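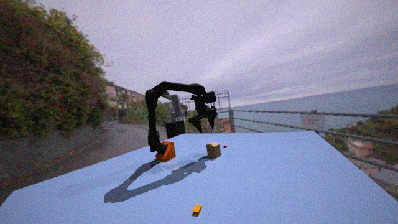
Equipment Review Group
Minutes of the March meeting, Huerta building, second floor
Start 2:00 p.m. Six present, two by phone. Quorum met.

1. Minutes of the February meeting
Approved with one correction. Under item 4, "annual license" should read "annual support plan."

2. Ralteck simulation package – trial report
The trial team reported on the first month with the Ralteck package, which is on offer to us as an add-on to the Mendedier tabletop arm. The package covers the simulated arm and gripper, a set of tabletop blocks and a library of outdoor and indoor backgrounds.

The team has kept to one task so far: pick up the tan cube with the gripper pointing down and set it down at a marked spot. The small red block and the yellow-orange block stay on the table as distractors. Of 205 simulated attempts, 87 were completed without a restart. Most failures came at the grasp, with the fingers closing too high on the cube. The team thinks the default approach height is set wrong and has asked Ralteck for the correct value.

Other points raised:
The arm's shadow has stepped, blocky edges at the current render setting. One member asked if this would hurt a vision model trained on the output. The team does not know yet. A higher setting is available but slows each run.
The outdoor backgrounds were picked to see how the model handles clutter behind the arm. A member from the teaching side would like plain backgrounds used first. The team will run both.
Block sizes can be changed in the setup file. Colors can be changed too, but only one at a time, and the manual page on this is out of date.
Install took most of an afternoon on the older workstation. The newer one gave no trouble.

3. Price and terms
The quote is $2,000 per seat per year, with support by email only. Phone support is extra and was not priced. The group felt that email support would be enough if replies come within one working day. Replies during the trial have been slower than that.

Muvarley has offered a similar package but has not sent a written quote. Agreed not to wait for it past the end of April.

A motion to buy two seats now was made and withdrawn. A second motion, to extend the trial by 33 days at no cost, passed with one abstention. The chair will write to Ralteck.

4. Actions
Chair – request trial extension and a written price for phone support.
Trial team – rerun the cube task with the corrected approach height, plain and outdoor backgrounds, and report completed attempts for each.
Trial team – try the higher shadow setting on a short run and note the time per attempt.
Purchasing – remind Muvarley about the quote.

5. Other business
The bench booking sheet has moved to the shared drive. The paper copy by the door is no longer in use.

Meeting closed 3:10 p.m. Next meeting in April, same room.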